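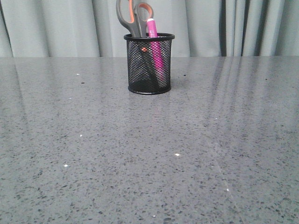
Do Students Still Write by Hand?
Project report, Gendell study skills class, Dec 16, 2022

I picked this topic because I love handwritten letters, and I wanted to know if anyone my age still picks up a pen for fun! I gave a short survey to 200 students and got great comments back, some of them a full page long.

What I found
Only 13 students write a letter or card by hand in a normal month. Lists are a different story – most people still jot down groceries, homework and song titles on paper. Scissors and glue came up too, mostly from students who keep scrapbooks and paste in tickets from trips.

My favorite part was the last question, where I asked what people keep on their desks. Pens won easily, even for students who type everything.
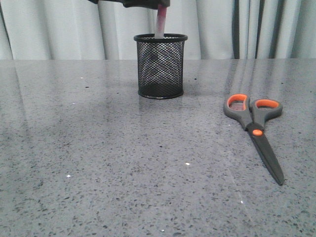 Darcy Poirier wrote that typing is faster, but that a typed note never gets saved in a shoebox. I'd like to ask the same questions again in April, with 20 teachers added.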